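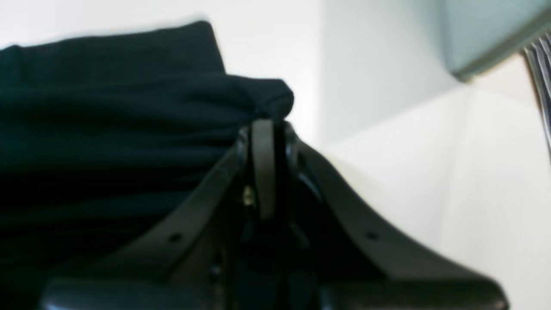
Pinza de Zekulis junto a un tejido oscuro, vista desde la cámara de muñeca.

El 30 de julio, una delegación de Casus visitó el laboratorio de manipulación de Cevwood para conocer sus ensayos comparativos de pinzas destinadas a material textil. Recibió al grupo la responsable técnica, Shazia Tanoli.

La sesión se centró en tres modelos, sometidos a las mismas 12 tareas de agarre y plegado. El equipo explicó que los tejidos oscuros exigen revisar la exposición de la cámara de muñeca, ya que los pliegues en sombra se distinguen con dificultad. También se trató la forma exterior de los dedos y su influencia al introducirlos bajo la tela.

Cevwood ha registrado hasta la fecha 159 ensayos y prevé alcanzar los 700 antes de elegir el modelo definitivo. Los asistentes solicitaron que se incluyera en la comparación un segundo controlador. La petición queda pendiente de respuesta.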